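How to Put Together a Memorial Booklet for a Longtime Church Member

When someone who has belonged to a congregation for decades dies, the family usually has enough to do with the service itself. A memorial booklet is a job the church office or a friend can take off their hands. These are the steps we follow at Provberg Community Church. They work for a booklet of eight to sixteen pages, printed on ordinary letter paper and folded in half.

Before you start

Talk to the family first. Ask whether they want a booklet at all, and who will give final approval. Get one name and one phone number. If two relatives are both approving pages, you will get two sets of changes.

Find out the time of the service and work backward. Our printer, Drurkosico, needs files by 10:00 a.m. three working days ahead. Other shops will differ, so call and ask.

Step 1. Choose the contents

Most booklets need an order of service, an obituary, a few memories from friends, one or two hymns and a page of thanks from the family. If the person wrote for the church newsletter, taught a class or left notes from a Bible study, one short piece in their own words is worth including.

Count your pages before you collect anything. A folded booklet has to come out to a multiple of four, and the cover counts.

Step 2. Write the obituary

Keep it to 300 words. Start with the full name, age and town. Then give family, work, church life and the survivors, in that order. Check every spelling against something written down. Grandchildren's names and married names are where most of our mistakes have been.

Leave out the cause of death unless the family asks for it. Phrases such as "went to be with the Lord" are fine if the family uses them. If they don't, write "died."

Step 3. Ask for memories

Send a short message to six or eight people. Ask each one for a single story and tell them the deadline and the length. A request that says "anything you'd like to share" brings in either nothing or four pages.

When the pieces come back, correct spelling and punctuation and leave the voice alone. If you have to cut, cut whole sentences and send the shorter version back to the writer.

Step 4. Check the hymns and Scripture

Older hymns are usually in the public domain, but newer arrangements and many modern worship songs are not. Look at the bottom of the page in the hymnal. If there is a copyright line, use your church's license number or print only the title and hymn number. Our hymnal has the closing hymn most families ask for at number 359, and printing just that number saves a full page.

Name the Bible translation after each passage. Use the one the person read from, if the family knows it.

Step 5. Lay out the pages

We use a free layout program called Isah. A word processor with a booklet setting will do. Set the body text at 12 point or larger, with wide inside margins so nothing disappears into the fold. Orik, the typeface on our bulletins, is a little thin at small sizes, so we go up to 13 point with it.

Put the order of service on the center spread. People can then leave the booklet open on their lap.

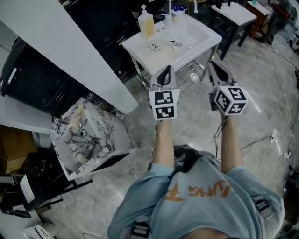 How many copies should we print?

Take the number of people you expect, subtract a third for couples and families who will share, then add 25 for relatives who could not come. For a large funeral the total can still be high. Our biggest run was 1,820 copies, which covered the service and a mailing to former members.

Step 6. Proof on paper

Print one full copy, fold it and read it from front to back with a pen in your hand. Read the names aloud. Then give it to someone who has not seen it before. Take the corrected copy to the family's contact and have them initial the cover.

Step 7. Print, fold and deliver

If you are printing in the church office, run ten copies and check that the back of each sheet is the right way up before you run the rest. Fold with a ruler or a bone folder. Two staples on the spine are enough.

Set aside a dozen clean copies for the family in a large envelope, and put two in the church archive. Save the file with the person's last name and the month, for example "April," so the next editor can find it. Relatives sometimes call a year later wanting more.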